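Gonero 카펫 타일 '놀릭(Nollik)' 차콜 두 달 사용 후기

작업방 바닥 때문에 고민을 진짜 오래 했어요. 원래 장판이었는데 의자 바퀴 자국이 점점 깊어지고, 뭐 하나 떨어뜨리면 밤에 소리가 쿵 하고 울려서 아랫집 눈치가 보이더라고요. 롤카펫을 깔까 하다가 예전에 한 번 커피를 쏟고 통째로 버린 기억이 있어서(아직도 속이 쓰립니다ㅠㅠ) 이번엔 한 장씩 갈아 끼울 수 있는 타일형으로 갔어요.

후보는 Vesus 거랑 Gonero 놀릭이었어요. Vesus는 색이 예쁜데 파일이 길어서 의자 바퀴가 푹푹 빠질 것 같았고, 놀릭은 짧고 단단한 루프 타입이라 그쪽으로 기울었죠. 샘플도 둘 다 받아 봤는데 손으로 문질렀을 때 놀릭 쪽이 훨씬 덜 일어나요. 대신 맨발로 밟으면 좀 까슬합니다. 포근한 느낌을 기대하시면 안 돼요!

주문은 47장 했고 배송은 3일 걸렸어요. 상자가 어마어마하게 무거우니까 현관에서 방까지 옮기실 때 꼭 나눠서 드세요. 저는 욕심내다가 허리를 삐끗했습니다. 뜯자마자 고무 냄새가 꽤 나는데, 창문을 열어 두고 자니까 며칠 지나서 거의 빠졌어요. 냄새에 예민하신 분은 베란다에 먼저 펼쳐 두는 게 나을 듯해요.

시공은 혼자 했어요. 뒷면에 화살표가 있어서 방향을 맞춰 가며 놓으면 되는데, 저는 처음 두 줄을 화살표도 안 보고 신나게 깔았다가 결이 달라 보여서 다시 들어냈어요;; 방 한가운데서 시작해서 벽 쪽으로 나가는 게 편합니다. 가장자리 재단은 Bakke 커터칼로 했는데 칼날을 아끼지 말고 자주 부러뜨려야 단면이 깨끗해요. 무딘 날로 억지로 그으면 실밥이 주르륵 풀립니다. 문틀 옆 ㄱ자 부분은 종이로 본을 떠서 잘랐더니 한 번에 맞았고요.

접착제는 안 쓰고 모서리 고정 스티커만 붙였어요. 의자가 자주 지나가는 자리에서 딱 한 장이 살짝 밀렸는데 스티커를 하나 더 붙이니 괜찮아졌어요. 소음은 확실히 줄었고, 공구를 내려놓을 때 나던 쨍한 소리가 툭 정도로 바뀌었어요. 의자도 생각보다 잘 굴러갑니다. 장판만큼은 아니에요.

청소는 장단점이 있어요. 촘촘한 잔점무늬라 웬만한 먼지는 눈에 안 띄는데, 흰 실밥이나 종이 가루는 또 기가 막히게 잘 보여요. 청소기를 30초만 돌려도 말끔해지긴 하는데 고양이 키우시는 분은 밝은 회색도 고려해 보세요. 얼룩은 간장으로 한 번 테스트를 당했는데(제가 흘림) 미지근한 물로 두드려 닦고 말렸더니 저만 아는 흔적으로 남았어요.

색은 화면보다 실제로 보면 더 어두워요. 상품 페이지에서는 중간 회색처럼 보이는데 막상 깔면 검정에 가까운 차콜이고, 밝은 금속 물건이 옆에 있으면 더 진해 보여요. 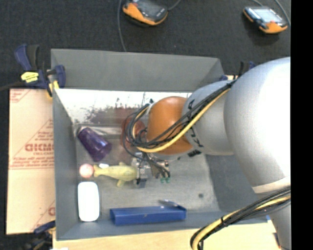 회색 금속 통 뒤로 보이는 짙은 차콜색 카펫

아쉬운 점은 가격이랑 여분 판매예요. 낱장으로는 안 팔고 묶음으로만 추가 주문이 돼서, 한두 장 모자라면 진짜 난감합니다. 실측하고 나서 꼭 여유 있게 주문하세요. 그리고 벽 쪽 자투리는 폭이 너무 좁으면 자꾸 들뜨니까 시작 위치를 조금 옮겨서라도 넓게 남기는 걸 추천해요.

별점은 다섯 개 중에 네 개요. 까슬한 촉감이랑 묶음 판매 때문에 하나 뺐어요. 6월에 거실 한쪽도 깔까 생각 중인데 그때는 같은 놀릭으로 밝은 색을 주문해 보려고요. 재단하는 법 궁금하신 분은 댓글 남겨 주세요~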